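**Janov Fabric Dye, powder, for cotton and linen**

One box contains 2 sachets, a paper of fixing powder and a folded sheet with the instructions. The dye is made for hand dyeing in a bucket or a sink. We do not recommend it for the washing machine, because the powder needs stirring in the first part of the bath and a machine can not be opened at that time.

We have sold the Janov dyes in our shop for several years, and in January the maker changed the box. The powder inside is the same as before. If you have an old box at home, you can mix it with a new one of the same shade.

**What it dyes**

- Cotton, linen, viscose and hemp: full color
- Mixed cloth with at least half cotton: paler color, sometimes a little uneven
- Wool and silk: please choose the Devance acid dye
- Polyester, acrylic and nylon: not suitable

The sewing thread in bought clothes is very often polyester. It stays in its old color after dyeing, so the stitching will be visible on the finished piece. Many customers like this. If you do not, look at the thread before you buy the dye.

**How much you need**

One sachet is enough for 300 grams of dry cloth, weighed before it is wetted. This is normally one shirt and a pair of light trousers. For a heavy jacket or a thick twill you should take both sachets. With too little dye the cloth comes out lighter than on the color card, but it will not be damaged.

**Using it**

1. Wash the cloth first, also when it is new. Do not use softener.
2. Dissolve the powder in a cup of hot water and stir until there are no grains left.
3. Fill the bucket with warm water, add the dissolved dye and then the wet cloth.
4. Stir all the time for the first ten minutes. After this, stir now and then.
5. Add the fixing powder and leave the cloth in the bath for 90 minutes in total.
6. Rinse in cold water until the water runs clear.

Wear gloves. The dye goes easily into wooden spoons and into the grout between tiles, and from there it does not come out again.

**Shades**

We keep Old Rose, Mauve, Brick, Moss, Slate and Ink in the shop. Sand and Mustard are ordered from the maker and take 3 weeks. The color cards are printed on paper, and on thick woven cloth the shade always looks deeper in the folds than on a flat card. A small sample dyed at home tells you more than the card. 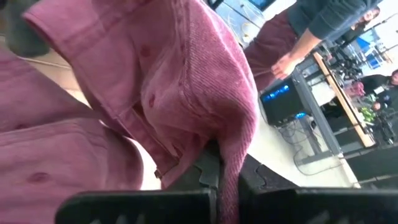

Usa Rungrueang wrote to us that she got the best result with Old Rose when she used a bigger bucket than the instructions ask for. In her first try the cloth was pressed together and came out with pale lines, and she had to dye it a second time with half a sachet. She also asks for a darker rose in the range. We have sent this wish to the maker.

**Washing afterwards**

Wash the dyed piece alone the first two times, at a low temperature. Later it can go together with similar colors. Dry it in the shade, especially Old Rose and Mauve, which become paler in strong sun.

**Storage and returns**

Keep the sachets dry and away from children. An opened sachet should be used the same day. We take back closed boxes with the receipt. Opened boxes we can not take back, also when only one sachet is missing.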